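Okay, so, eye drops – well, how people take them. I'm going to skip the chemistry today. You've had two talks on that and there's a third after lunch.

(wait for people to sit)

At our Salinas clinic we asked 66 patients to put in a drop while we watched. Almost 9 in ten told us beforehand they were doing it fine. Then we watched. Drops on cheeks, drops on lashes, one on my shoe. 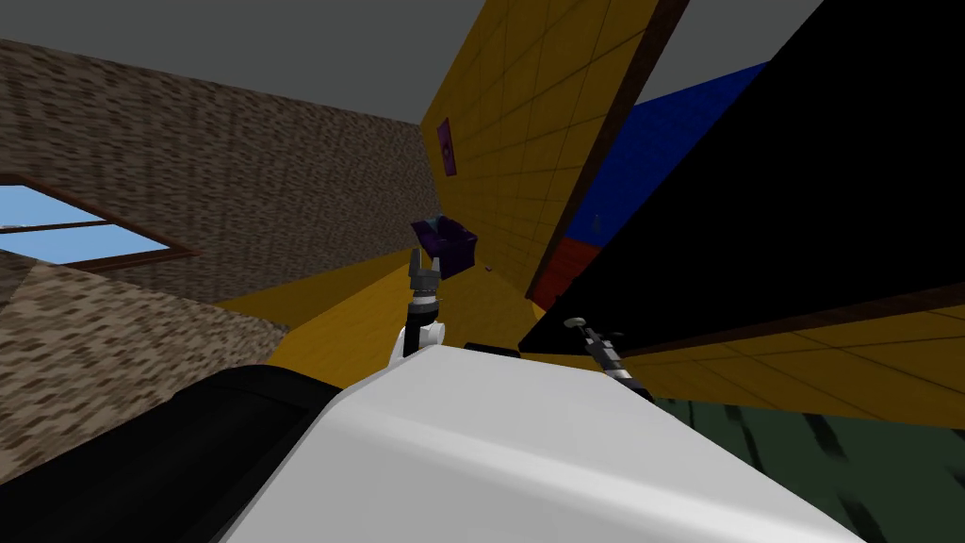

Let me start with the bottle tip, which is my pet peeve. People rest it right on the eye, and then it goes back in the cabinet with the cap half on. I tell patients to keep all their drops together in something small they can carry from room to room, and a little purple basket with a raised handle like this one would do nicely. Cap on, tip never touching anything, wash your hands first. (pause, ask who washes their hands every time)

Next, spacing. If you take two kinds of drops, wait between them! Our handout used to say 3 minutes and I had it changed in September, so please toss the old ones. Check the label, check with the pharmacist, and don't let the second drop rinse out the first.

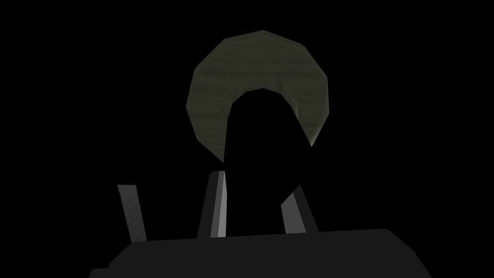

By Zulema Urrutia
Notes posted 2026-07-16

Last bit, closing the eye. Gently! No squeezing, no blinking like crazy. Press a fingertip at the inner corner, by the nose, and sit still. Keir Buchanan will show you on himself, then we'll take questions.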